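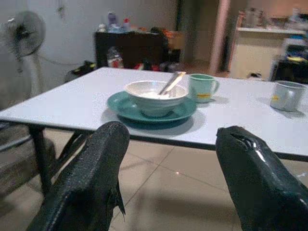 What makes someone put off washing a breakfast bowl at work? In our diaries it was mostly the next thing on the calendar, and how far into the morning that thing sat.

4. What the diaries told us

4.1 Getting the diaries in

I should say a bit more about how the diary part ran, as it shaped everything that follows. We had 32 people keeping a diary for four weeks across three workplaces: Zedside, Lundo and the Bühler building. Each person wrote a few lines whenever they ate something at work that left a dish behind. We used a paper form we called the Pilik sheet (named after the street where we printed it, nothing fancier than that). The sheet asked what was eaten, when the eating stopped, when the dish got washed, and by whom. There was also a blank box at the bottom, and I'm so glad we kept it, as nearly all the good stuff ended up in there.

The last sheets were collected on 01/04/2019. A handful came back with coffee rings on them and one came back laminated, which I still can't explain. We kept every sheet we could read.

I had planned to code everything on a two-way split, washed right away or washed later. Hubert Pfister, who coded the second half with me, talked me out of it after one afternoon. People kept describing a middle state - the dish had been rinsed, or had water put in it, or had been carried to the sink and left there - and they felt quite strongly that this counted for something. So we added a third code, "parked," and went back to the start of the pile.

4.2 Parking

Parking is the part I most enjoyed writing up. A parked dish isn't clean, and the person who parked it knows that, but they have done some piece of the job and they expect credit for it. One Lundo participant wrote, "I ran water in it so it's basically handled." Another wrote that a bowl by the sink is "in the system," whereas a bowl on a desk is "just there." We heard versions of this at all three sites, and in the blank box people would defend parking at a length they never gave to any other question.

Oatmeal gets parked more than anything else in the diaries. You might guess that's a soaking thing, and plenty of people said so. But yogurt was parked nearly as often, and yogurt rinses off in no time. My own reading is that parking goes with the hour of the day more than with the food. Both of these are breakfast foods, and breakfast at work gets squeezed up against the first meeting. Soup, which people ate at lunch with a real break around it, was usually washed on the spot, stuck noodles and all.
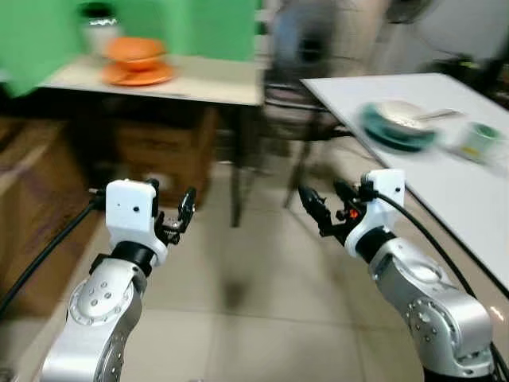
Figure 1. Inside the Zedside site.

4.3 Whose bowl is it?

We also asked whether the dish belonged to the person or to the workplace. Going in, I'd have bet money that people take better care of their own. The diaries were messier than that! People did wash their own dishes sooner at Lundo and in the Bühler building, but at Zedside (Figure 1) the shared ones were washed just as fast. When I called a few Zedside people in September to ask about it, they pointed to the shelf. Shared dishes there run short by mid-morning, so if you hang on to one, somebody is going to come looking for it.

I don't want to lean on this too hard. It's one site and I asked leading questions on the phone, as anyone who has heard me on the phone will believe. Still, it fits with the comments on the sheets, where Zedside people wrote about being "caught" with a bowl and people elsewhere didn't use that word.

4.4 Where the sheets fall short

The times are self-reported, and people round. Washing times pile up on the hour and the half hour in a way that real life doesn't. We pulled a sample of 70 entries and asked the writers how sure they were, and most said they'd filled in the washing time later in the day, from memory. The order of events is probably fine. The minutes I wouldn't trust.

Keeping a diary also changes what you do. Several people told us they'd started washing up faster so they wouldn't have to write down a long gap - one said she gave up oatmeal altogether until the study was over. I've left her sheets in. The entries before the switch look like everyone else's, and the ones after it are mostly toast.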